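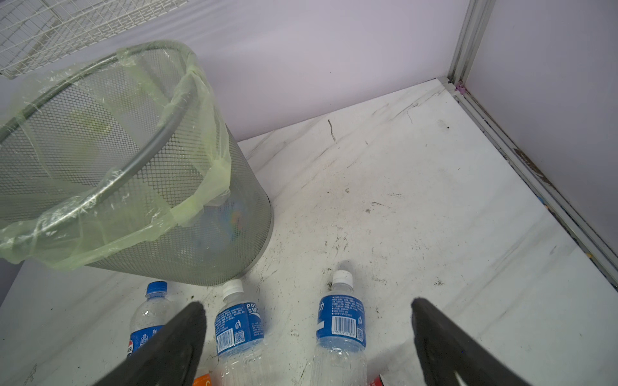
Palla name badge sets for events

Palla is a set of badge holders, printed inserts and lanyards for festivals, guided walks, club weekends and open days. You send us a list of names and we send back badges in alphabetical order, ready to hand out at the check-in desk. The holders can be used again the following year with new inserts.

Palla is made by Stiron and packed at our workshop in Plultovham.

What you get

Each set is made up to the number of people on your list. For every name there is a clear holder, a printed insert and a lanyard with a swivel clip. We add nine spare holders and nine blank inserts to each order, for people who turn up on the day or who lose a badge on the first walk. A desk tray with letter dividers is included with orders of 106 badges or more, and can be bought separately for smaller ones.

The holder takes an insert 106 mm wide. It opens along the top and has a fold-over flap to keep rain out. The flap will cope with a shower but the holder is not waterproof, and inserts left in a wet coat overnight will curl. If most of your programme is outdoors, ask for the coated insert when you order. 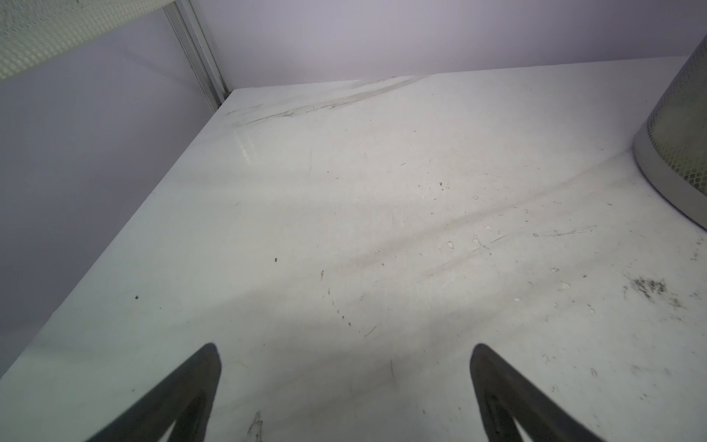
Names are printed in black on white or cream. First names are set larger than surnames unless you ask for them to be the same. The standard typeface was chosen because it can be read from across a room or over a pair of binoculars. Long names are split over two lines, and we will email you if a name still does not fit.

You can add one further line, such as a town, a club or a role (Leader, Speaker, Driver). A coloured stripe along the bottom edge can be used to show which trip or session somebody is booked on. There are nine stripe colours. Printing the programme on the back costs extra and needs to reach us as a finished page.

Sending your list

Lists can be sent as a spreadsheet or a plain text file. Put first name and surname in separate columns. We print exactly what is on the list, including capital letters, so please check spellings against your registration forms before you send it. Changes made after printing are charged per insert. 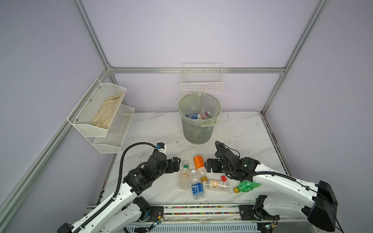

Lanyards

There are two kinds. The standard lanyard is a flat woven cord with a safety break at the back of the neck. The Timmermans lanyard is wider and softer, and has a second clip for a whistle or a small torch. Both come in green, navy and grey. Lanyards can be machine washed at a low temperature if you take the clip off first.

For anyone who would prefer not to wear something round the neck, we stock a pin fitting and a magnet fitting. The magnet fitting should not be worn by people with a pacemaker.

Sizes and quantities

Smallest order: 9 badges
Largest single order: 385 badges
Insert width: 106 mm
Larger events: please order in two batches, split by surname

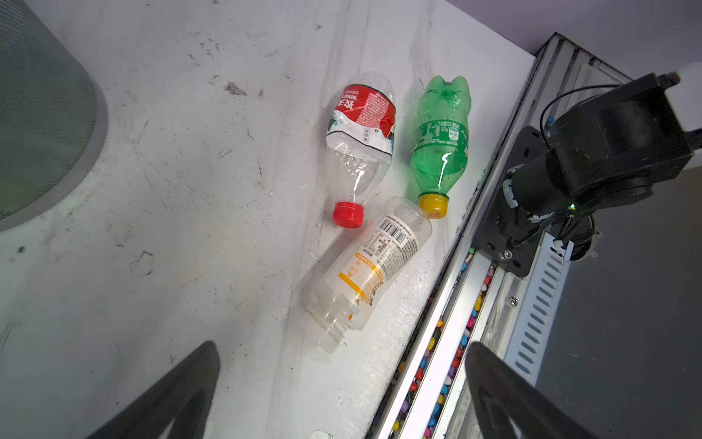 Orders above the largest size are best placed together so that the inserts match in colour. We print both batches on the same day and box them separately, with the letters marked on the lid.

Delivery

Allow three weeks from the time you approve the proof. April and May are our busiest months and we may ask for longer. Orders are sent by tracked courier and need a signature. Collection from Plultovham is free, between 9 am and 3 pm, once you have had the email saying your order is ready.

Returns and refills

Unused holders and lanyards can be returned in their packaging. Printed inserts cannot. Refill inserts for a set you already own are sold in packs or printed from a new list, and the same holders will take either. Please give your original order number so that we can match the size.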